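Lesa (film)

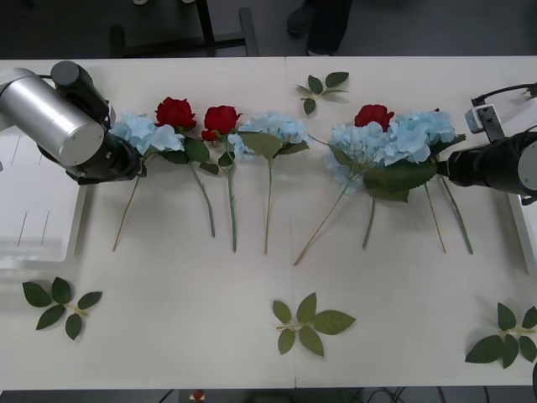
Artificial flowers laid out on a white table, with blue hydrangeas at either end.

Lesa is a drama film written and directed by Oddur Hallgrímsson, with music by Pranab Navaratnam. Produced by Junent. Released in March after two delays and a change of distributor. Stars and crew mostly unknown before it, a few still are. The film tells of a florist's widow who takes over a shop she never wanted and runs it badly for one summer.

Reviews mixed to poor at first. Box office weak in week one, then picked up, which was unusual for a Junent title. It has since become the best known of Hallgrímsson's films, though he has said he prefers Purus.

Plot

Lesa, a retired bus driver, inherits a flower shop in the harbor town of Urquhart after her husband dies. She knows nothing about flowers. The shop owes money to the wholesaler, the landlord and a cousin. Her first week she orders too much of everything and most of it rots in the back room.

Her stepson arrives from the city wanting to sell. Lesa refuses, mainly to annoy him. They argue through most of the first half. He moves into the room over the shop anyway and starts doing the books, and finds payments going out every month to an address neither of them knows.

The address belongs to a woman named Brita, who once ran a rival shop. Lesa visits her three times. First visit she pretends to be a customer. Second visit Brita isn't home. On the third they talk, and the reason for the payments comes out (an old fire, never reported). Lesa keeps paying. The stepson goes back to the city. Last shot is Lesa asleep behind the counter with the door open.

The longer cut has an extra scene on the ferry, see Versions.

Cast

The lead was cast late. The first choice left two weeks before shooting over a scheduling clash with a TV series, and the part went to a stage actress who had read for Brita. The Brita role was then rewritten older. The stepson is played by a first timer found at an open call. Most of the townspeople are played by locals, including the wholesaler, who has the longest speech in the picture.

Navaratnam appears briefly as the man who returns a wreath. Uncredited.

Production

Development

Hallgrímsson wrote the first draft while editing Purus, his previous film, and showed it to Junent the same year. They passed. Script was then a comedy, set over a single weekend, and the husband was alive. A second draft moved the death to before the opening and dropped most of the jokes. Junent came back in on condition that the running time stay under two hours. It did not.

The title was The Shop on the Quay until shortly before the poster was printed.

Filming

Shot over 69 days in and near the harbor, with interiors built in a former net store. The original plan was for fewer days, but rain took out most of the second week and the ferry company withdrew permission for a time. The ferry scenes were made last, in one afternoon, with the company's own passengers in the background.

Fresh flowers wilted under the lights so the shop was dressed partly with artificial ones. The director disliked them and kept them at the back of the set where posible. Over 300 stems were bought for the rotting scene alone, all real.

The camera operator was hurt in a fall on the slipway and replaced for the final third. Some viewers claim to see the change in style. Hallgrímsson says there isn't one.

Music

Navaratnam's score uses harmonium, two cellos and a detuned upright piano that was already in the net store. It runs 14 cues, most under a minute. He recorded a full orchestral theme for the end credits that went unused, and it was later put on the soundtrack album as a bonus track. The song playing in the shop radio scenes is also by him, sung by a cousin.

Release

Premiered at a small festival out of competition. The first distributor dropped it soon after and Junent released the film on its own, opening on 11 screens. Little advertising. A trailer had gone out with the wrong date on it and was pulled, then reissued unchanged except for the date.

Home release followed on 2018-05-30, disc and download together. The disc has a commentary by Hallgrímsson and the editor, who disagree for most of it, and a short piece on the net store set.

Reception

Early notices called it slow and complained about the payments subplot, which several reviewers thought was explained too late. Others praised the lead and the wholesaler's speech. One trade review got the ending wrong and ran a correction.

Opinion warmed with the home release. The ferry scene in the longer cut is often singled out. The stepson's exit is still generaly thought abrupt. Comparisons with Purus are common, both films having a lead who refuses to sell a building, and the two are sometimes shown as a double bill.

Versions

Theatrical cut. The standard version, shown at all venues after the premiere.

Festival cut. Slightly longer, with the ferry scene and a different opening in which the husband's voice is heard on an answering machine. Shown at the premiere, later included on the disc.

Television cut. Shortened to fit a slot, loses the second visit to Brita altogether. Hallgrímsson asked for his name to be taken off it. It wasn't.

See also

Purus (film)
Junent
Pranab Navaratnam discography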